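Last updated: December

I went to my first county commission meeting and I am hooked! I'd lived in Gridon for years without once setting foot in the hearing room, and I only went because the commissioners were voting on whether to close the early voting site on Femier Road. I figured I'd sit in back for half an hour. I stayed until 11 p.m.

The short version: the Femier Road site stays open, and it gets Saturday hours for the spring primary. The vote was 3 to 2, and it went back and forth all night.

The staff report said closing the site would save money and that voters could use the Espinoza branch library instead. Fine on paper. But 31 people signed up to speak, and one after another they walked the commissioners through what that trip looks like without a car. You take the 13 bus to Kekach, wait, change, and then walk along a road with no sidewalk. One woman had timed it both ways and brought copies of her notes for all five commissioners. I wanted to stand up and cheer (you're not allowed to, the chair is very firm on this).

Then somebody handed in a petition with 400 signatures, and you could feel the room change. The commissioner from the east side, who I was sure was a yes on closing, started asking the elections office real questions - how many poll workers, what the lease costs, why Saturday had never been tried. Good questions! I've watched a lot of national politics on TV and never seen anyone change their mind in front of me like that.

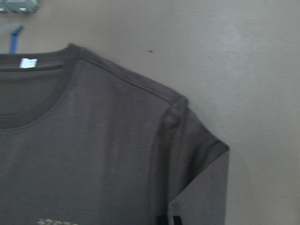
Do you have to live in the district to speak at a meeting?

Anyone who lives in the county can speak, on any item on the agenda, for up to two minutes. Sign the sheet by the door before the meeting starts.

Two minutes goes fast, so write it down first. I didn't, and I spent most of mine saying thank you. Next month they take up the new precinct map, which moves my whole street, and I've already got a page and a half of notes.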